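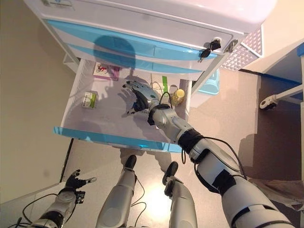
To: Lise Charbonneau, Lapointe Fund
From: Chantal Ouellet
12 April 2020
Evening Language Classes for Hospital Staff: progress report

Dear Lise,

Thank you for your patience with this one. It should have reached you before the end of the quarter, and I know you were kind enough not to chase me for it, which I noticed and appreciated. Things here have been as you would imagine.

You will remember that when we first applied, the idea was a fairly simple one. We wanted staff who speak French at home to feel easier in English, and the English speakers to be able to hold a proper conversation with the older patients who slip back into French when they are tired or worried. I think we wrote "proper conversation" in the application and you asked us what we meant by it, and we have been arguing happily about the answer ever since.

Up to the middle of March we had delivered 192 hours of teaching, and 107 members of staff had come to at least one class. The Thursday group we had hoped to run for the night shift never found a time that suited anybody, so those people joined the early evening class when their shifts allowed, and a good number of them stayed with it. The kitchen staff came in greater strength than we had planned for (they are a lively bunch, and the room next door did ask us to close the door more than once). 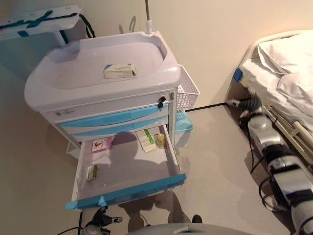 Staff Learning and Development, Tadamstead Hospital

What has been taught

Zinhle Moodley has led the French side from the beginning, and Mackenzie Cormier took over the English side in the fall. The two of them threw out the textbook after the first month. It was a perfectly good textbook, but it was full of train stations and hotel bookings, and our people wanted to know how to ask somebody's daughter to call back after supper. So they wrote their own units, with one on the telephone, one on food, one on family and one on small talk, meaning weather, hockey and gardens. The small talk unit has been the favorite by a long way. I sat in on the gardens lesson and came home knowing the French for rhubarb, which I had somehow reached this age without.

We used part of your grant for a subscription to Flelimero, the listening practice service. I have to say the results were mixed. The younger staff liked it and used it on the bus. Others found the log-in a nuisance and gave up, and we would probably not renew it. The printed phrase booklets from Itine have gone down much better, and I have seen them sticking out of a good many pockets.

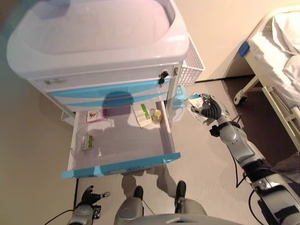

Medical cart with a drawer open, Tadamstead.

Changes since March

We stopped meeting in person in March. Zinhle now runs short telephone conversations in pairs, matched up so that each person gets half the call in their weaker language. It is a smaller program than the one you paid for, and I don't want to pretend otherwise — several people have told us they are too worn out to talk to anyone in any language at the end of the day, and we have told them their places will be kept. But 4 pairs have carried on faithfully every week, and one of them has moved on to reading a novel together, a chapter at a time.

Money

Vernon Lachance has the full accounts and will send them separately. The short version is that we have $928 unspent, nearly all of it from the room hire and refreshments we no longer need. With your agreement we would like to put it toward a second printing of the booklets, this time with the small talk unit added at the back.

Next steps

We would like to hold the final evaluation over until June and do it by phone. Zinhle has drafted the questions and I can send them on for your comments whenever suits you.

With warm thanks from all of us,

Chantal Ouellet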